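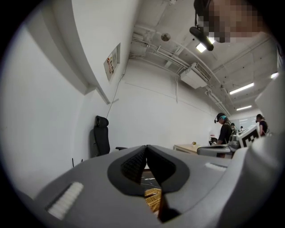
Brameo round side table: two months on

Posted Tuesday, August 13, 2019

I bought the Brameo side table to go between the sofa and the window, where the old pine one had stood until its leg gave up for good. I wanted something round, as the gap there is narrow and I was tired of catching my hip on a corner. I looked at the Altia first but it was 80 pounds more and the top was smaller.

Delivery and putting it together

It came in one flat box, well packed, with the top wrapped in foam. The instructions are a single sheet of drawings. There are no words at all, and drawing four shows the bracket the wrong way up, so look at the holes and ignore the arrow. It took me 27 minutes on my own with the key supplied. One bolt would not bite at first. I backed all of them off, lined up the legs again and then it went in without trouble.

The feet have screw-in levellers. Our floor slopes towards the window and I needed two full turns on one side to stop the rocking.

The top

The finish is better than I expected for the price. I chose the black marble pattern with white veins over the plain white, mainly to hide tea rings. It does hide them. It does not hide dust, and in morning sun you will see every speck. A dry cloth each day sorts it out.
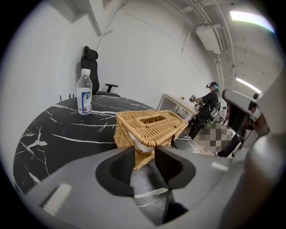

I have kept hot mugs off it, as the leaflet says to, and there are no marks so far. My brother-in-law, Yao-tsung Ko, has the same table in his hall and puts his keys straight down on it. His has a few fine scratches near the middle, which show only when the lamp is on. If you are rough on furniture I would put a tray on it.

There is no lip round the edge. Pens roll off. With small children in the house I would think about that before buying.

Height and weight

It sits a little lower than the arm of our sofa, so you reach down slightly for a cup. I stopped noticing after a week. The Hsieh table my sister has is taller and suits a high-backed chair better, but it tips if you lean on it. The Brameo is heavy enough to stay where it is – moving it to hoover is a nuisance, and I now go round it.

Complaints

The felt pads supplied came off within days. I bought a pack of Fuson ones and they have held. I wrote to the shop about the missing spare bolt listed on the sheet and they say new stock will have it from September. Mine has yet to turn up.

I would buy the table again at the same price, in the same colour.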